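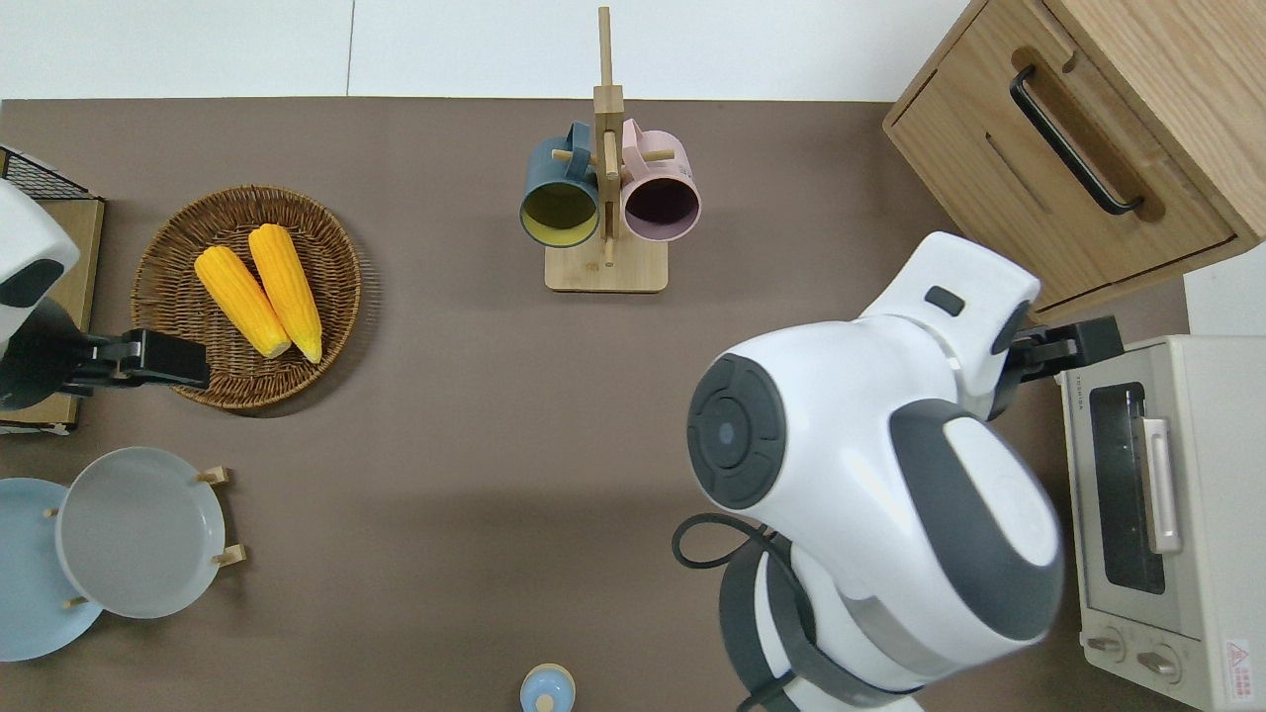

Well, I promised an update on the kitchen table project before the end of the year, and it's December 8, 2021, so I'm getting in just under the wire!

For anyone new to the Wammont workshop newsletter: I've been building a two-armed helper in the back bay since February, with a lot of help from Wian Sithole on the wiring and a lot of patience from everybody who wanted that bench for something else. The project is called Naso. Please don't ask me what it stands for, we picked it late at night and it stuck.

The big change this month is that I finally gave it a proper kitchen to practice in. Up to now it was foam blocks on bare tabletop, over and over, and I was getting pretty sick of foam blocks. So I raided my own cupboards. We've got the cream toaster oven over on the right, my mug tree with the teal mug and the pink one, the plate rack with a blue plate and a gray one, and two ears of corn in a wicker basket on the left. Each arm has a side to look after, and the corn belongs to the left one.

Mugs have been the hardest so far. I hang them upside down on the pegs, the way I do at home, and getting a gripper to come in at the right angle without bumping the post took me most of two weekends. I ended up slowing the last bit of the reach way down (800 milliseconds was my old setting for it, and I'm now at 2000) and that made more difference than any of the clever stuff I tried first. Gráinne Ó Briain had told me to do exactly that back in the fall, so yes, Gráinne, you get a coffee.

The toaster oven is next. The door handle runs up and down, so the wrist has to turn for it, and at the moment my cable has opinions about that. There's a big loop of black cable coming off the right arm and I'd love to tame it. Wian wants to run it through a sleeve, I want to clip it along the arm, and we've been going back and forth about it for 14 days now. If you've got a favorite cable sleeve, bring a scrap of it by and let me try it! Same goes for soft finger pads. The ones I printed are fine on plates, but I'd like something grippier for the mugs.

A few housekeeping bits while I have you. The bay is mine until nine most evenings this month, and you're welcome to come watch, just stay on the far side of the tape while the arms are powered. The red stop button is on the post by the door and anybody can hit it, anytime, no hard feelings. And please leave the dishes on the table where they are, even if they look like they need putting away. I measure from them, and I lost a whole evening last week to a plate rack that had moved 22 millimeters.

I'm planning to show the mug routine at the Detport open house in February, corn too if it behaves. I still need a second person to run the laptop while I talk, so come find me if that sounds fun. You don't have to know any code, you just have to be able to press start and keep an eye on the arms.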